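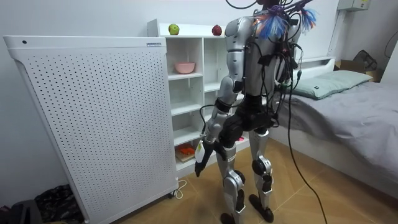

Figure 5. Robot standing at the shelf, tether attached.

Section 5: The shelf exercise

This section covers the set-up and running of the shelf exercise, the second of the tasks set for the student league. It assumes that your team has finished section 4 and that the robot can stand unaided on its own feet for the length of a full run. If it can't, go back to the balance checks before you try anything here.

The exercise is simple to describe. The robot stands in front of an open shelf unit, takes hold of one named piece of fruit on the top shelf, and lifts it clear. Moving the fruit into a bowl is a separate task and is dealt with in section 6.

5.1 What you need

Shelf unit with an open top and open compartments below
Two or more pieces of fruit, real or model
One bowl
Floor tape
The tether, long enough to reach the robot's mark with slack to spare
The stop button, tested that day
A laptop running Felis, with the shelf profile loaded

Teams at Budov and Clanard have different shelf units. The profile for each is kept in the shared folder under the name of the site. Do not use one site's profile at the other. The top boards are not at the same height and the thumb will strike the edge.

5.2 Preparing the room

1. Put the shelf unit flat against the wall and check that it does not rock. If it does, pack the low corner with card.

2. Measure 600 mm out from the front edge of the unit and put a strip of tape on the floor. The toes of the robot's leading foot go behind this line.

3. Clear the floor on both sides of the robot to arm's length. Chairs and bags are the usual trouble. Anything on castors that has to stay in the room should have its brakes on, if it has brakes.

4. Lay the tether out behind the robot and to one side. It must not pass between the feet or under either heel.

5. Agree who holds the stop button. That person does nothing else during the run.

CAUTION: Never stand between the robot and the shelf while the motors are powered, even if the arms are down. If you need to move a piece of fruit, press stop first, wait for the status light on the laptop to turn amber, and go in from the side.

5.3 Placing the fruit

Place the target first and the others after it. The target should sit near the front edge of the top shelf, within reach of the hand you mean to use. Leave a clear hand's width on each side. The other fruit may go anywhere else on the shelf so long as this gap is kept.
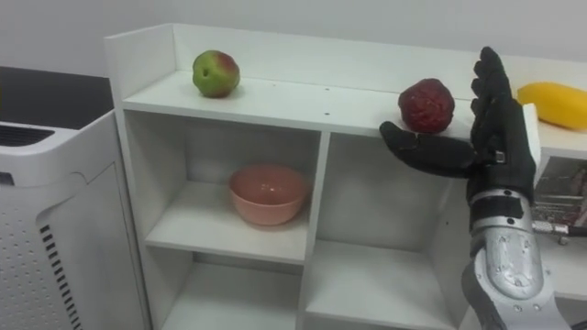 The hand goes in with the fingers up and the thumb held out low to the side. It then moves across until the target is in the gap between them, and only at that point does it begin to close. Most failed runs in the autumn were caused by closing too early, with the target still outside the gap, so that the thumb pushed it along the board.

6. In Felis, open the Reach tab and choose the right or left hand.

7. Click on the target in the head camera view. Check that the marker has landed on the fruit and has not jumped to one of its neighbours. Dark fruit with a rough skin may need a second click.

8. Set the approach speed to Slow for the first three runs of any session. It can be changed to Normal afterwards.

9. Press Preview. The arm path is drawn on the screen and the robot does not move. Look for any place where the path crosses the side panel or the top board.

10. Call out "arm moving" and press Run.

Note: Preview uses the last saved position of the feet. If the robot has stepped or been lifted since then, press Update stance before step 9.

5.4 Checking the grip

Felis pauses by itself when the thumb and fingers are either side of the target. Use the pause. Look at the hand from the side of the unit, with your own body behind the tape, and compare it with the head camera view. The two often disagree by a finger's width, and the view from the side is the one to trust.

11. If the thumb is too high, use the down arrow to lower it one step at a time. It should pass just above the board without touching.

12. If the fingers are leaning on the back panel, press Back out and move the target forward by hand, following the caution in 5.2.

13. When both are right, press Close. The grip value on the screen will climb and settle. For soft fruit stop at 658. For hard fruit and models you may go up to 755.

14. Press Lift.
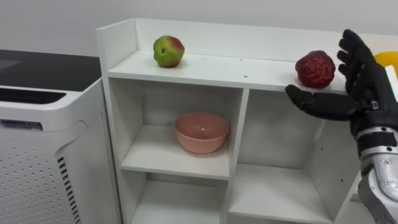

Sandberg, reading the draft of this section, asked for a line to be added on what to do when the fruit rolls before the hand closes, and said that in their sessions the first instinct was always to reach in and catch it. Let it fall. Press stop, let the arm settle, and start again from 5.3. A bruised apple does not count against the team.

5.5 Recording the run

Fill in one line of the run sheet for each attempt, including those you stopped. Write down the hand used, the target, the final grip value and whether the fruit left the board. If a run was stopped, put S in the last column and a few words on the reason. Sheets for the September intake use the old column order and should not be mixed with the new ones.

5.6 Finishing

15. Send the arm to Rest and wait for both arms to hang at the sides.

16. Power down the motors with one person steadying the robot by the shoulders.

17. Unplug the tether at the wall end first, then coil it.

18. Take real fruit out of the room.

Section last changed 17th January. Continue to section 6, Moving fruit to the bowl.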